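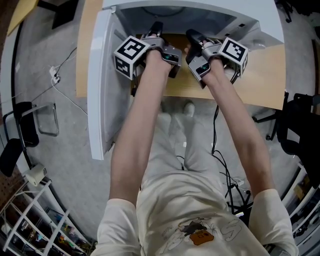 Section 4 covers placement of the Otine clothes moth monitor in cabinets and wardrobes, together with the cleaning that must be completed first. The monitor attracts adult male moths to an adhesive card. It does not kill eggs or larvae, and it is not a substitute for cleaning. Select a storage space that can be opened fully. A white cabinet such as the one shown, where a person standing at the front can reach inside with both arms, allows the back corners to be cleaned and inspected without difficulty. Drawers and sealed chests are covered in Section 5.

4.1 Before You Begin

Relbridge recommends that all woolen, silk, fur and feather items be removed and treated before a monitor is put in place. Items that may be washed should be washed according to their care labels. Items that may not be washed should be sealed in a plastic bag and placed in a household freezer for 96 hours, then brought back to room temperature before the bag is opened.

Caution: Do not freeze garments with glass beads, glued trim or leather panels. Consult a dry cleaner.

4.2 Cleaning the Cabinet

1. Remove all shelves and rails that lift out.

2. Vacuum the interior with a crevice tool. Give particular attention to the joints, the shelf pin holes and the underside of fixed shelves. Larval cases resemble small rolls of lint and are often overlooked.

3. Empty the vacuum canister or discard the bag outdoors immediately.

4. Wipe all interior surfaces with warm water and a small amount of dish soap. Do not use bleach.

5. Leave the doors open until the interior is completely dry.

Note: Cedar blocks and lavender sachets should be removed while a monitor is in use. Strong scents may interfere with the lure and make the weekly reading unreliable.

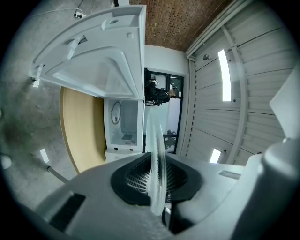 Figure 2. Hand-held gripper with light gray body and black housing.

4.3 Placing the Monitor

1. Wash and dry your hands. Residue from hand lotion can weaken the adhesive.

2. Fold the card along the scored lines to form a tent.

3. Tear open the lure sachet at the notch and press the lure onto the center of the adhesive. Do not touch the lure with bare fingers.

4. Hang the monitor from the rail, or stand it on the middle shelf. Keep fabric clear of the open ends.

5. Write the start date on the tab.

6. Return the treated garments and close the doors.

Use one monitor per cabinet. Where 2 cabinets share a wall, place a monitor in only one of them at a time. A home of around 2000 square feet normally requires no more than one full carton.

4.4 Reading and Replacement

Inspect the card once a week and record the number of moths. A rising count indicates that larvae remain in the room, frequently under furniture or along the edge of a carpet. Repeat the steps in 4.2 and extend the vacuuming to those areas. Replacement lures are ordered under part number 263.

Caution: Keep lures and cards out of the reach of children and pets. If adhesive contacts the skin, apply vegetable oil, then wash with soap and water.

Section reviewed by Soudabeh Kermani and Keyvan Kazemi, October 2, 2018.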